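HOSP 2: Hotel Housekeeping Operations
Unit 3 handout: Linen control and par levels
Instructor: Lorna Tagle

Read this before the July practical. Bring it with you, along with the blank count sheet.

What par means

One par is the linen needed to dress every bed in the house once. A hotel with 85 rooms and two double beds in each room needs 170 fitted sheets for one par. Most houses hold more than one par: a set on the beds, a set in the laundry and a set on the shelf. Houses that send linen out hold extra to cover the time in transit.

Work out par for each item on its own. Pillowcases, bath towels and hand towels do not move at the same rate, and a single figure for "linen" will hide a shortage.

Counting

Stop all movement of linen before you start. Count the rooms, the carts, the floor closets, the laundry and the main store. Soiled linen is counted too. Work in pairs, with one person calling and one writing.
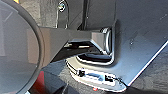 Write the figure down as it is called and do not add up in your head. Totals are done at the desk after every section has been signed. If a section is counted twice and the figures differ, count it a third time.

Losses

Loss = opening count + new linen received - linen discarded on record - closing count

Worked problem: the Bondora, a hotel we will use all term, opens with 684 bath towels. It receives none and discards 85 on record. The closing count is 597. The loss is 2 towels.

Stained or torn pieces must go on the discard sheet before they are cut up for rags. A piece cut up without being recorded shows as a loss.

For next class

Redo the worked problem with a closing count of 585. Write a paragraph on where you would look first for the missing towels. Hand in your work to Ramil Castillo at the department office.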